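Suqin Pan spent 2 months on placement at Skondis before the company offered her a job for after graduation. She had applied in May, one of 939 students going for 40 spots.

"The group task was the hard part," she says. "I talked too much in the first half — then I made myself listen."

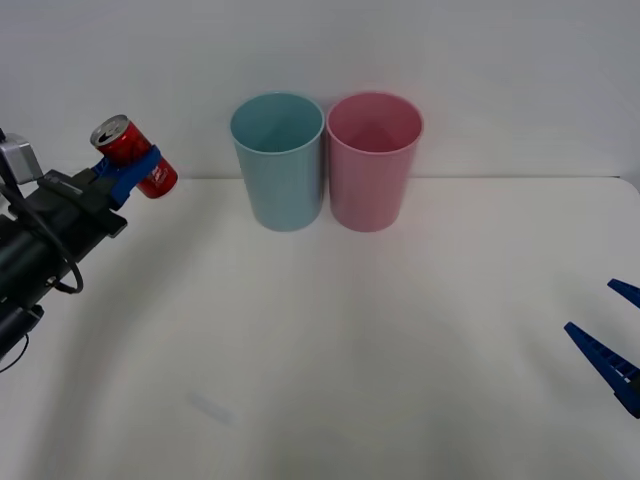 Zeyu Dong

Her advice to next year's applicants is to start early and ask for feedback. "I got turned down by Harkeo, and I called them to ask why. They gave me 3 things to fix."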